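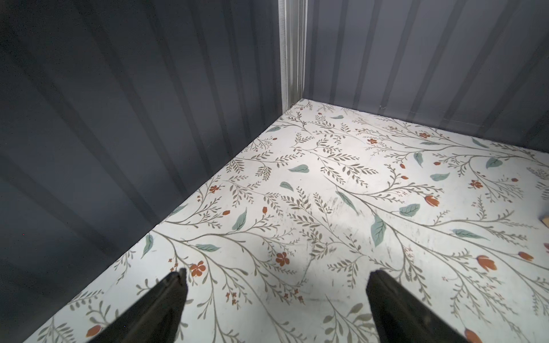 Wrist view from the Sesano kit, jaws open over the flowered floor.

I've had the Sesano two-arm starter kit on the bench through most of May, and I'm a bit smitten! It comes with both arms, the rails they sit on and a wrist camera (which I ended up using way more than I expected). Mine took 17 hours to put together, spread over a lot of evenings, and nine of those went into wiring. The manual is thin on that part, so go slow.

Wenjie Wei over at Dreslow lent me her notes on grip settings, and those helped more than the official videos did. 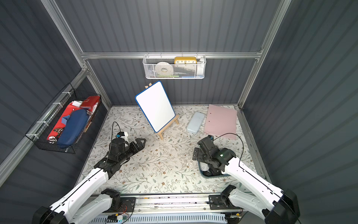
I've been trying it on ordinary desk stuff, folders and cases mainly, plus the little whiteboard on its easel. Flat things are still the tough ones, and I'd love softer fingertips in the box. Sesano sells those separately for $39 a pair, grr. The whole kit runs $3,764 before shipping, so it's not an impulse buy, but I'm keeping mine. Next month I'll have the Hevico version to try, so send me your questions before then.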